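Jeux vidéo | Simulation | Actualité
Temps de lecture : 2 min

Hurketti : une grande mise à jour pour la vie au village

Le jeu de gestion et d'exploration Hurketti reçoit sa deuxième grande mise à jour le 18 avril. Elle est gratuite pour tous les joueurs sur PC. Le studio Lanell l'avait annoncée en mars, dans un court message adressé à sa communauté, mais le contenu exact restait jusqu'ici assez flou.

La nouveauté principale est une vallée entière, nommée Minton, que l'on rejoint par le vieux pont au nord du village. Il faut d'abord réparer ce pont, et cela demande 40 planches et l'aide du charpentier. Ensuite, le joueur découvre une région plus humide, avec ses propres plantes, cinq nouveaux habitants et une auberge abandonnée que l'on peut remettre en état. L'auberge fonctionne comme un petit commerce : on prépare les chambres le matin, on sert les repas le soir, et les clients laissent une note qui influence la suite.

« Beaucoup de joueurs nous disaient que l'hiver était trop long et qu'ils dormaient pour passer les jours », explique Anastasia Kontogiannis, responsable de l'écriture chez Lanell. « L'auberge leur donne une occupation pendant cette saison, et aussi des conversations que nous n'avions pas la place de mettre avant. »
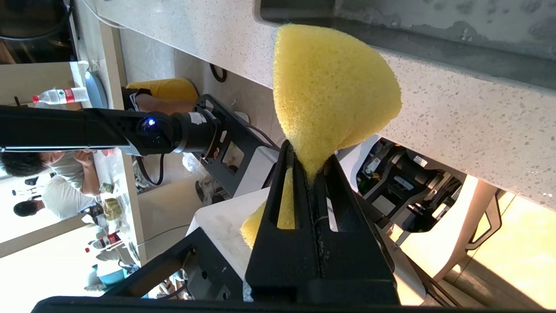

Une éponge jaune devant un plan de travail moucheté.

Le système de récolte change également. Les outils ne se cassent plus d'un seul coup, ils perdent leur efficacité peu à peu et on peut les entretenir à l'atelier. Le sac passe à 30 emplacements dès le début de la partie, ce qui évitera les nombreux allers-retours vers le coffre. La pêche, souvent critiquée pour sa difficulté, propose maintenant deux modes, et l'on peut passer de l'un à l'autre à tout moment dans les options.

Les anciennes sauvegardes restent compatibles. Le studio conseille cependant de terminer la quête du moulin avant d'installer la mise à jour – un dialogue avec la meunière peut se répéter si elle est encore en cours. Un correctif est déjà en préparation pour ce problème.

Le mode coopératif, lui, n'est pas encore prêt. Il est toujours prévu, mais il arrivera plus tard, dans une extension qui porte pour le moment le nom de Major. Lanell ne donne ni date ni prix, et précise seulement que les parties à plusieurs se joueront sur une carte séparée. Les versions pour consoles recevront la vallée de Minton après la version PC, quand la validation sera terminée.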